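Before you start, clear a flat surface and cover it, so the small screws do not roll away. Our floor fan from Bratora took me 39 minutes, but the second one went faster.

Lay out all parts and compare them with the list in the manual. Then put the pole in the base and turn it until it stops. Do not use force – plastic thread breaks easily.

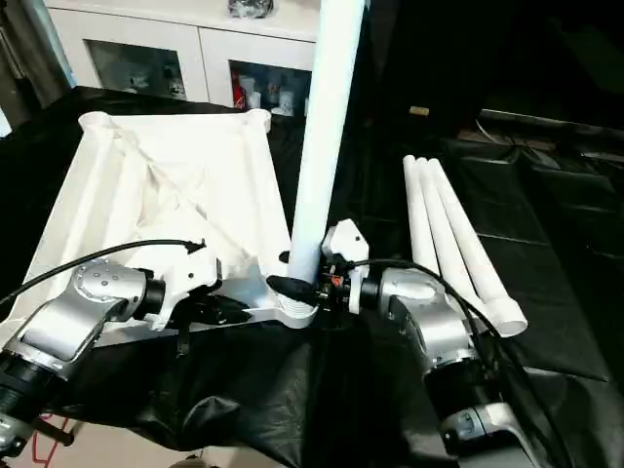
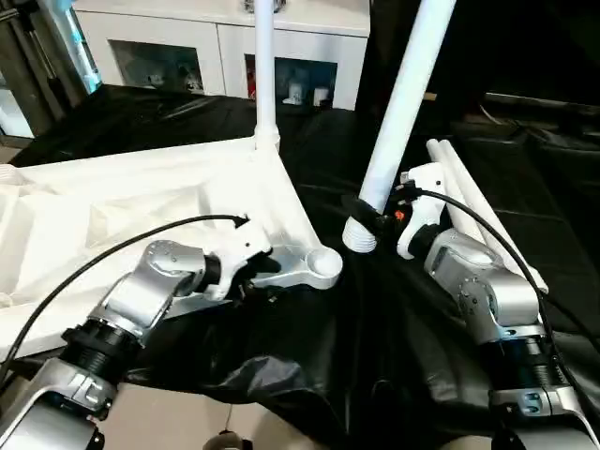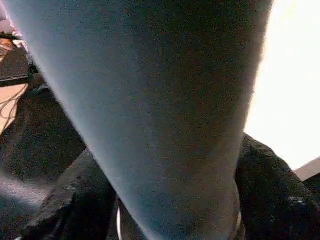

First two pictures: the white pole standing upright.

Tighten the lower ring by hand and wait with the screwdriver until the motor is on top. Check that the cable hangs free. If the fan shakes at speed 2, loosen the ring, straighten the pole and tighten again.

Contact | © Andgate Home Tips | Back to top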